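Small Food Business, session 4 notes
Costing and break-even (Wajid Tarar)

Read last week's sheet on overheads first if you missed it. Calculators allowed on the test, phones not.

Two kinds of cost. Keep them apart or everything after this goes wrong.

Fixed: rent, insurance, oven lease, the license. Same whether you bake a lot or nothing.
Variable: flour, butter, filling, boxes, card fees. Goes up with every piece.

Wages are the awkward one. If the person comes in regardless, fixed. If you send them home on slow days, partly variable. For this course treat wages as fixed unless told otherwise.

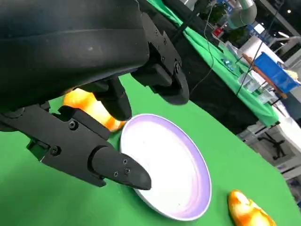 Does the owner's own time go in as a cost?
Put it in, at what you would have to pay somebody else to do the same job. Leave it out and a shop can look healthy for years while the owner earns less than the counter staff.

Contribution = price minus variable cost. One piece, one number. Worked case, the Clorna stall in Hultport:

price $3
ingredients and bag $1
contribution $2
fixed costs per day $171

Break-even is fixed divided by contribution. 171 / 2 = 85.5, so 86 pieces. Always round up, you can't sell half. Last year several people wrote 85 and lost the mark.

Common mistake: dividing by the price. 171 / 3 gives 57, which feels nice and is wrong, the stall would be losing money at 57 and not know why. 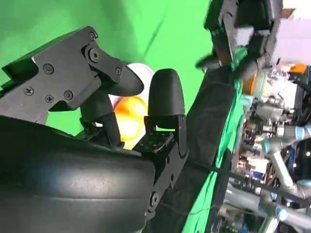 Unsold stock

Break-even as above assumes you sell all you bake. You won't. A piece you bake and don't sell still cost you the $1.

Clorna, one wet day in March: sold 51, threw out 12.
51 x $2 = $102
12 x $1 = $12 off
leaves $90 against $171 fixed
loss on the day $81

Note most of the loss is not the bin. It's the low sales. Students always go for the waste first becuase you can see it. Cutting waste to zero that day saves $12, still a loss of $69.

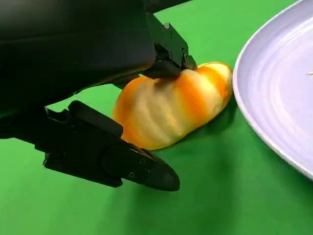

Fig. 3. Pastry, long shape.

Half-price after 4 pm: sell at $1.50, variable $1, contribution 50 cents. If the piece is already baked the dollar is spent, so anything you get over nothing helps. But careful. Regulars learn to wait. The Talpur shop dropped its late discount for that reason and moved to smaller afternoon bakes.

Price rises. Going from $3 to $3.50 takes contribution to $2.50, break-even to 68.4, so 69 pieces. Quite a drop in what you need to sell. The

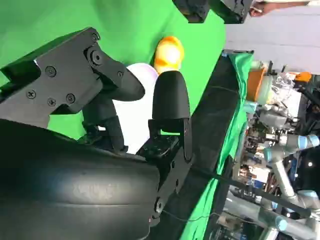
question is how many customers walk, and the formula doesn't tell you that. Try it on one line for a month, write the numbers down, compare. Fudia did it with the filled items only and left plain ones alone.

Homework: redo the Clorna table with fixed costs up by a tenth. Show working. Then say wether you'd raise the price or bake less, three sentences max.

Next time: cash flow, bring the blank sheet.

Comments (3)

maribel_k
for the homework is the tenth on the 171 only or the ingredients too

W. Tarar
171 only. Leave ingredients at $1.

dsh
got 95 pieces, 188.10 / 2 = 94.05 and rounded up. annoying but ok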